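Subject: Re: [drutelgate-makers] Wiping crumbs off a table, how hard can it be?
From: Ilse Wouters
To: drutelgate-makers
Date: January 2021

Hi Lies, hi everyone,

Lies Stevens wrote:

> I read your last post about the arm and I have questions! I've been
> thinking of doing something similar at home with a much smaller arm
> (hobby servos, printed parts, nothing fancy) and I keep going round
> in circles on three points.
>
> 1. Do you really need a camera on the wrist? I was going to put one
> on a pole looking down at the table and leave it at that.
>
> 2. How do you get it to pick up a cloth at all? Mine is a floppy
> microfibre thing and every time I try, the fingers close on air or
> they push the whole cloth along in front of them.
>
> 3. Are you teaching it by hand or writing out the moves? I can write
> Python but I am not clever with maths.
>
> Also, what do you use for crumbs? Silly question but I'd like to
> compare like with like.
>
> Lies

Not silly at all, I spent a whole evening on crumbs! I'll take them in your order and get to that at the end.

1. The wrist camera

I started with the pole too. It's fine for knowing roughly where the cloth is, and if all you want is "go to the orange blob", stay with it and save yourself the cabling. The trouble begins in the last few centimetres. The arm comes down, the gripper covers the very bit of cloth you care about, and from above you're looking at the back of a wrist. I had it closing next to the cloth again and again and couldn't see why until I lay with my chin on the table and watched from the side.

With the camera on the wrist you always have both fingertips in view, and they're always in the same place in the picture, so "is the cloth between the fingers" becomes a question about one small patch of pixels. I love this. It's such a cheap trick. You do lose the overview, so I kept the pole camera as well and let it do the first rough move.

Two practical warnings. Leave a proper loop of slack in the USB cable where it passes the last joint, then turn the joint all the way both ways by hand before you power anything. I killed a cable in July by not doing that. And fix the exposure! A white table plus automatic exposure means the picture jumps every time the arm tilts, and my colour threshold went to pieces whenever it did.

2. Grabbing the cloth

The short version is: don't lay it flat. A flat cloth on a smooth table gives the fingers nothing to get hold of. I tried rubber on the tips, I tried pressing down harder (please don't, I have a scratch to show for it), I tried sliding it to the edge of the table so that a bit hung over. That last one does work, but then you need to know where the edge is and it all gets long-winded.

What I do now is drop the cloth in a heap. A crumpled cloth nearly always has a ridge or a corner standing up somewhere, and the code looks for the highest bit of orange, lines the fingers up across the ridge, goes down and closes. If it misses it opens, backs off, turns the wrist a quarter and tries again. After a couple of goes it gives the heap a nudge from the side, which makes a new set of ridges, and starts over. It looks daft and I could watch it all day.

For your printed fingers I'd make them thin at the tip and a little angled inwards, so they meet at the end first. Parallel blocks push the cloth away, which sounds like exactly what you're getting. Open them wide on the way down, too. I was opening just a bit more than I thought I needed, to save time, and one finger kept landing on top of the ridge.

On colour: get an orange cloth, or any loud colour you don't otherwise have lying about. My first one was grey and the software couldn't tell it from the shadow of the arm.

3. Teaching or writing

Both, in the end. Picking up is written out, because it's the same few steps each time and you want to be able to change one number and see what happens. Wiping is taught. I hold the arm, press a button, wipe the table as I would myself, press again, and it stores the path. Then I have a little script called Cilunum (it was the name of a folder and it stuck) that shifts the path so it passes over wherever the crumbs are. There's hardly any maths in it. It adds an offset and checks that the result doesn't leave the table. You'd read it in ten minutes.

My recorded wipes run to 400 points each, which was far too many. The arm shivered its way along because it was faithfully copying my own wobble. I thin them out to 12 now and let the controller draw a smooth line between them, and the difference is lovely – it went from nervous to almost graceful in one evening. Please try this before you buy better servos. 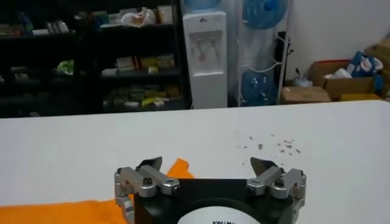

The bit I haven't solved is knowing when to stop. Cloth is easy to find by colour but crumbs are small and greyish, and on a white surface a faint shadow can pass for a crumb quite happily. At the moment I take one picture before the wipe and one after, with the arm parked in the same pose, and compare the two. If the patch has shrunk enough it stops. If the crumbs have only been moved to a new spot, the script thinks there's fresh mess and chases it across the table, and I've had it herd the same little pile up and down while I made tea. I suspect the answer is to wipe always in one direction, towards a tray, and to forget about tidy little circles. If anyone has done this, do write, on the list please so we all get it.

Pressure is the other thing. I've no force sensor, so I go by the motor current at the wrist, and it's a rough sort of measure. Too light and the cloth floats over everything. Too heavy and it bunches up, and then you're wiping with a ball. Folding the cloth would help and I've not dared to start on folding yet.

As for the crumbs themselves: biscuits are hopeless, they're greasy and they smear, so no two runs are the same. Sugar you can't see on white. Bread was good on the first day but it dries out and gets into everything. Whatever you choose, crush it, put it through a kitchen sieve and keep it in a lidded jar, then use the same spoon every time. I can bring you a jar of mine so that we really are comparing like with like.

One word on the rest of the software. I run the arm through Dillinik, which I know some of you find clunky, but it logs everything and lets you play a run back joint by joint. I've got 3,000 grasp attempts stored by now, nearly all from evenings and wet Sundays, and going through the failures has taught me far more than the good ones. You can sort by "fingers closed fully" and there they are, all the times it proudly picked up nothing. If you want them for testing, Lies, bring a USB stick, the folder is too big to send.

Verhoeven's workshop notes on cable routing are worth a look as well, there's a paper copy in the ring binder by the lathe. The drawings are old but the bend radius table is still the one I use.

So, to boil it down for your small arm: keep the pole camera, add a cheap one on the wrist when you can, heap the cloth up, thin tips, thin out your path. I'd leave the crumbs till the grasping works. And send us a video of the first try, even if it only shoves the cloth onto the floor!

I'll put the Cilunum script in the shared folder tonight. The comments are half in Dutch, sorry, shout if anything is unclear.

Ilse

_______________________________________________
drutelgate-makers mailing list
To leave the list, send a message with the word "unsubscribe" in the subject line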